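Seasonal Guest Services and Housekeeping Staff, Litside Lodge

Posted 2018-05-07

Litside Lodge is hiring seasonal staff for its lodge and cottages on Brenstead Island. We need three people in housekeeping, two at the front desk, and one dock and luggage attendant. All six jobs are full time, and all include a room on the island for those who want one.

About the lodge

The lodge stands on the east shore of the island, a short walk uphill from the public landing. It has guest rooms in the main building and a row of cottages along the water. The Sandhu family has owned it since it was a boarding house for quarry workers, and the oldest part of the building still has the low doorways from that time. At full occupancy we sleep 95 guests.

Most guests arrive on the passenger boat from Gralville. The crossing takes 50 minutes in ordinary weather. There is no bridge and no car ferry, so everything the lodge uses comes over by boat, including clean linen, groceries, and mail. Guests often plan their stay around the wildlife trips that leave from our landing in the morning. We don't run those trips, but we take bookings for them, pack lunches for them, and hear about it when they are canceled.

Housekeeping (three positions)

Housekeepers clean and reset guest rooms and cottages, working in pairs on turnover days and alone on lighter days. The work includes stripping and making beds, cleaning bathrooms, vacuuming, restocking towels and tea trays, and carrying linen bags between the cottages and the laundry shed. The path to the far cottages is gravel and has a steep section with steps. You will walk it many times a day.

Shifts begin at 8:00 a.m. and usually end by 4:00 p.m. On days when the late boat runs, one housekeeper stays until 6:30 p.m. to turn around any rooms that were vacated late. This is shared by rotation and paid at the evening rate.

You should be able to lift a full linen bag, climb stairs repeatedly, and work at a steady pace without someone standing over you. Hotel experience is useful but we will train people who don't have it.

Front desk (two positions)

Desk staff check guests in and out, answer the phone and email, take payment, and book boat trips and dinner tables. You will also be the person guests ask about tides, trail conditions, lost glasses, and whether the boat is going to run. We post the boat company's notice at the desk as soon as we have it. Desk staff are expected to call every affected guest when a sailing is moved or canceled, and to rearrange rooms when people can't leave on the day they planned.

The reservation system is web based and not hard to learn. You do need to write a clear email, add up a bill correctly, and keep a calm voice with someone who has missed a train connection. One desk position is mornings, 7:00 a.m. to 3:00 p.m. The other is afternoons, 1:00 p.m. to 9:00 p.m. Tell us in your application if you can only do one of them.

A second language is welcome. Many of our summer visitors speak French or German.

Dock and luggage attendant (one position)

The attendant meets each boat, loads guest bags onto the lodge cart, and brings them up to the rooms. Between boats you help unload supplies, keep the landing path clear, and do small outdoor jobs such as sweeping, painting railings, and filling bird feeders. You will be outside in rain and wind for a good part of the season. A valid driver's license is required for the cart. You do not handle the boats or tie them up; the boat company's crew does that.

Season and hours

The season starts on the Saturday before Memorial Day and runs through the second weekend of October. We prefer people who can work the whole season. We will consider a shorter contract for students who can start with training and stay through Labor Day, but only for one housekeeping position and the dock position.

Everyone works five days out of seven. Days off are set on a two-week schedule and are together whenever we can manage it, so that staff can get to the mainland and back. Weekends are our busiest time and you should expect to work most of them.

Pay

Housekeeping and dock: $13.50 an hour
Front desk: $14.25 an hour
Evening rate, all positions, after 5:00 p.m.: an additional $1.50 an hour

Overtime is paid according to state law. Tips left in rooms belong to the housekeepers who cleaned them. Tips left at the desk or given for luggage are pooled and split every payday. Staff who complete their full contract receive an end-of-season payment of $176 for each month worked.

We pay every second week by direct deposit. You will need a U.S. bank account and documents showing that you are allowed to work in the United States. We are not able to sponsor visas this year.

Staff housing

Staff live in the annex behind the laundry shed. Rooms are single or double and each has a bed and closet space per person, a window, and a heater. Bathrooms and the kitchen are shared. Rent is $45 a week, taken from your pay, and covers heat, water, and the use of the washing machines. Wireless internet reaches the kitchen and the front rooms. It is slow in the evening.

Bed linen and towels are provided. Bring your own pillow if you are particular about it. Pets cannot be kept in the annex, and overnight visitors need to be arranged with the manager ahead of time.

Meals

Lunch is provided on every working day and dinner on any shift that runs past 6:00 p.m. The kitchen can manage vegetarian and gluten-free meals if it is told in advance. On days off you cook for yourself. The island store is open every day in summer and sells basic groceries, though prices are higher than in Gralville. Most staff order from the mainland supermarket, which sends boxes over on the morning boat twice a week.

What to bring

We supply two work shirts, an apron for housekeepers, and a rain jacket for the dock attendant. You supply dark pants and closed shoes with a good sole. Mornings on the water are cold well into June and again from the middle of September, and the annex heaters take a while to warm a room, so pack at least one heavy sweater along with your summer clothes. A flashlight is useful on the path after dark.

Each staff member can bring two bags and one box on the boat free of charge. Anything beyond that is charged by the boat company as freight.
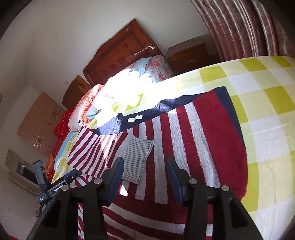

Getting here

Your first crossing and your last are paid by the lodge. During the season, staff travel at half fare on any boat with open seats. You need to show your staff card at the ticket window in Gralville. The boat company gives paying visitors priority on holiday weekends, so plan your days off with that in mind.

There is a long-stay parking lot behind the ticket office in Gralville. It costs $6 a day, or you can ask us about a season pass. The regional bus stops at the top of the harbor road, a ten-minute walk from the boat.

Training

All new staff attend two days of paid training before the lodge opens. The first day covers safety, the fire plan, the radio, and a walk around the property. The second is spent with your own department. Front desk staff have one further day on the reservation system. No one is put on a shift alone in the first week.

How to apply

Send a resume and a short letter to Harpreet Melnyk, Lodge Manager. The letter should say which position you want, the first and last dates you can work, whether you need housing, and whether you would accept a different position if your first choice is filled. Please give the names and phone numbers of two people you have worked for. If you have not had a job before, a teacher or coach is fine.

Applications can be left at the ticket office in Gralville in an envelope marked Litside Lodge, mailed to the lodge on Brenstead Island, or sent through the contact form on this website. We read them as they come in and will stop when the positions are filled.

Interviews are by phone and take 20 minutes or so. People who live nearby are welcome to come over and see the lodge first. Call the desk before you travel, and check that the afternoon boat back is running.

Litside Lodge is an equal opportunity employer. If you need an adjustment for the interview or for the job itself, mention it in your letter or when we call.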